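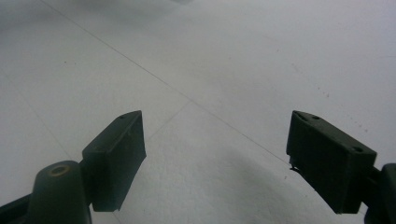 Speaker notes – open day, handheld gripper demonstration
Wednesday, May 14, 2025
Speaker: Faizal Nair
Venue: Tundlow, ground floor demo area
Slot: 40 minutes including questions

Slide 1. Opening

Leave the picture up while people sit down. Say name, group, and the length of the slot. Fire exits are behind the seating and to the left of the screen.

Say: this is the view a policy gets. The camera is mounted on the tool, the fingers come in from the bottom, and everything the model learns about the task has to come through that view. Point at the two dark green fingers and the gap between them. Nothing is held here. Most of the talk is about what happens in that gap.

Do not go into the learning side yet. Half the registrations are from packaging and warehouse operations and they will want hardware first.

Slide 2. What the tool is

A gripper carried by a person. Same finger geometry as the one on the arm, same camera position relative to the fingers. The operator closes it with a trigger. We record video, finger opening, and the motion of the tool through space.

Reasons we went this way at Tundlow:
The arm is booked most of the week and the handheld units are not.
An operator can be trained on the handheld in a morning. Teleoperation took our people much longer before the recordings were usable.
We can take it to a customer site in a padded case.

The cost is that a hand moves in ways the arm cannot. Come back to this on slide 6.

Slide 3. Fingers

Go back to the opening picture if the room is small enough to see detail. Printed parts. The fine vertical lines on the face of the right pad are from the print process. The pads are blocks, flat on the working face, with small holes in them. The brass-colored ring is on the left arm, low down, set into the top surface.

Pass the sample fingers around at this point. There are 5 in the tray. Collect them before slide 5 or they end up under chairs.

Points to make while they go around:
Flat pads are easy to print and easy to model. They are poor on round objects.
Dark pads on a light floor give strong contrast at the edges. On a black conveyor we lose that, and Sopacua has black conveyors. We will be testing a lighter material in August.
The pads do not sit symmetrically in the view. The right one looks larger and closer than the left. The model has to cope with that, and so does anyone labeling by hand.

If asked about the thin black strand at the edge of the right pad: wire or stray fiber, the picture does not settle it. Small things attached to a finger stay in view as the tool moves, so a check of the pads belongs in the preparation before a session.

Slide 4. Floor and lighting

Pale tile, light gray, fine grout lines. There is a soft shadow across the lower middle. Shadows matter more than visitors expect. A shadow edge can look like an object edge to a weak model, and a shadow can move when the tool moves.

Grout lines help the tracking. Plain floors are worse. At Brilley the first recordings were on a poured floor with no marks at all and the position estimate drifted until we put printed sheets down.

Dust: there are small dark specks on the tiles to the right. We do not clean between takes. Customer floors have dust and we would like the model to have seen some.

Slide 5. Live demonstration

Collect the sample fingers.

Sequence:
1. Switch the projector to the tool feed. Wait for it to settle, the first few seconds are dark.
2. Open and close the fingers in the air, twice, slowly.
3. Pick up the foam block, place it in the tray, release.
4. Repeat at a faster pace. Comment on blur in the feed.
5. Pick up the mailing tube. Expect a slip on the first try. Leave it in the recording.
6. Hand the tool to a visitor. Keep one hand near the strap.

No more than 4 visitors on the tool or the slot overruns. Ask them to keep the camera pointed at the work and to avoid covering the lens with a sleeve. If the feed drops, reseat the cable at the case end first. If it does not return, go to the recorded clip on slide 5b and carry on.

Slide 6. From hand to arm

The session set from the Ernine trial has 605 takes. Show the table. Columns are takes recorded, takes kept, takes rejected for tracking, takes rejected for reach. Let them read it, do not read it out.

Reach is the one to talk about. A person rolls the wrist and leans in without thinking. The arm has a fixed base and joint limits, and a path that was comfortable by hand may have no solution. We filter those after recording. A warning tone on the tool would be better and is on the list.

Speed is the second. Operators get quicker over a shift. We replay at reduced speed and then raise it – the arm has never matched the fastest takes.

Slide 7. Limits

Two fingers only. No force reading at the pads. Clear film is unreliable, nested parts are unreliable, anything that needs a second hand is out of scope. Say this plainly, the Sopacua visitors have a film line and will ask.

No pricing in this talk. Refer to the desk by the entrance.

Slide 8. Questions

Likely ones:
How long do the pads last? Depends on the load. We replace on visible wear and print in batches.
Can the fingers be changed? Yes, but changing the shape means new recordings for anything that depends on contact.
Who owns recordings made on a customer site? The customer, under the standard agreement. Copies at the desk.
Does it work in the dark? No.

After the session: tool back in the case, battery out, memory card to the rack upstairs. Count not needed on the sample fingers if the tray is full. Next group comes in through the side door, so clear the left aisle first.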